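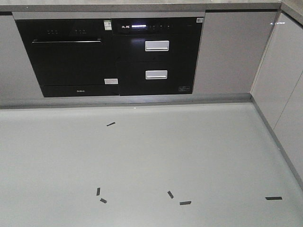
Matte gray floors and glossy black appliances look wonderful in the showroom, and then you move in and spend the rest of your life chasing smudges. I've had my kitchen for 4 years now (it's a Clavico, the gray one with the stone counter) and I finally have a routine that doesn't make me want to rip it all out.

First, the floor. My big mistake was using too much soap! On a matte surface the leftover soap dries into a dull film, and the film grabs every footprint. Now I vacuum, then mop with plain warm water and only a tiny squirt of dish soap in the bucket, and I go over it again with clean water while it's still damp. Pick up anything lying flat before you start, by hand. Little black bits and scraps just get pushed around by a mop and end up under the toe kick, where they stay until December.

If something is stuck down with tape, warm it with a hair dryer on low and peel slowly, keeping it close to the floor as you pull. Sticky stuff left behind? A dab of cooking oil on a paper towel, wait a few minutes, wipe, then wash that patch with soapy water and rinse. Try it in a corner first, please.

Now the dishwasher door. Glossy black shows everything, and paper towels made mine worse. Get two microfiber cloths, one damp and one dry, and wipe side to side and then buff right away. I never spray anything straight on the door, especially near the buttons. Spray the cloth! The handle gets its own pass with a corner of the damp cloth, tucked in behind the bar where fingers go (you'll be surprised what comes off).

Labels on the front are up to you. If yours has one you want gone, take a picture of it first in case there's a model number on it, then use the same hair dryer trick. Please don't go at it with a knife. My neighbor Laimutė Toom did that and she has a nice long scratch to look at every morning.

For the tall cabinet panels I use the damp cloth and nothing else. They have a bit of shine, and the scrubby side of a sponge will leave marks you only notice when the sun comes in.

Last thing, the edge of the counter. Drips run over it and dry on the cabinet fronts underneath, so when I wipe the top I run the cloth along the edge too, all the way around the corner. Takes me ten seconds and I still forget it half the time.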